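4.2 The dining table as a holding place

Shares 369 | Comments 2

Most tidying studies start from the closet or the kitchen cabinet. Ours started from the table. Tables were where things stopped on the way to somewhere else, and in the homes we visited they stopped there for a long time. Mail, medicine, snacks, a charger with no laptop near it. We had expected the entryway to do this job (see the pilot, Section 3) but entryways were narrow and mostly full of shoes.

We use "holding place" for any flat surface where an object waits with no home of its own. Sudano is the name we gave to the coding scheme, after the street of the first household. Under Sudano an object gets one of two marks: resident, if people in the home say it belongs on the surface, or waiting, if they say it belongs someplace else or can't say. It's a blunt tool. We tried a finer version and the two coders could not agree on it, so it was dropped before the September visits.
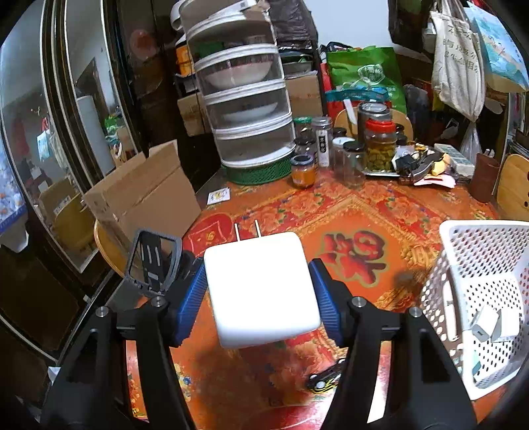

Residents and waiters mix, and that was the first problem for coding. Food is the clearest resident. It comes back to the same spot meal after meal, and people build around it. In the Dudás Lane apartment (Figure 4, top) the tall mesh food cover, bowls and plates stacked on its levels, was coded resident at once, and so was the short jar of orange sauce by it. The jars behind went in as residents too, on the word of the woman who cooks. The open cardboard box on the left side of the table was harder. A box with its flaps up can be arriving or leaving. She said "both, depends who is asking", which we coded as waiting. The white power adapter was waiting as well, no argument there. So was the little white card toward the back.

Adapters deserve a paragraph. They turned up in every home and they were almost never resident anywhere. Too bulky for the pen drawer, too useful to throw out, and once seperated from the cord or the device, hard to identify. People kept them in case. Several asked us what a given one was for. We didn't know either. In the interviews the adapter was the object most often described with a shrug – our notes just say "shrug" in the margin, many times over.

What helped was a container. Any container, more or less. We left one plain basket or tray in each home and asked people to put waiting things in it, no other rules. Patelix, the app we used for the daily check-in, sent one question in the evening: what went in, what came out. Answers were short. "Charger." "Nothing, busy." Fine for our purposes.

Figure 4. Dudás Lane apartment, dining table. Top: food cover, jars and open box. Bottom: white plastic basket with power adapter.

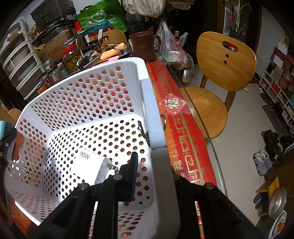
Parvathi Shetty and Urho Miettinen
Dodard Home Studies Group

Baskets with holes did better than closed boxes. We think the reason is dull: you can see in. The white one in Figure 4 (bottom) has round holes in its walls and its floor, and the red of the tablecloth shows right through. An adapter with "90W" printed on it can be spotted in there without digging. In closed boxes small things sank, and by the second check-in people had quit looking. A handle opening in the wall was liked too, for carrying the lot off the table before a meal. Weight was not an issue in any home.

The cloth itself turned out to matter. Households with a table covering they cared about, like the red and orange one here with its gold characters and the "福" paper laid at the middle, talked about wanting to see it. Clearing was then about the cloth and not so much about the clutter. We hadn't asked about coverings at all in the first interview guide. Should have. It was added for the later homes, so the data are uneven and we do not test anything on them.

Chairs and hooks, briefly. Bags hung near the table were left out of the coding – whether a hanging bag is on the surface or not took up most of a meeting and we never settled it. Same for things pushed onto a chair when the table filled up. A reader who wants to reuse Sudano should decide this before going in.

Limits. The sample is small and leans toward apartments where people eat and work in one room. Visits were in the afternoon, after lunch dishes and before supper, so the food share is probably low. Coders knew the aim of the study. And asking people what belongs on thier table makes them tidy it, at least for a while; two homes cleared theirs before we arrived and had to be revisted.

Drawers are taken up in 4.3.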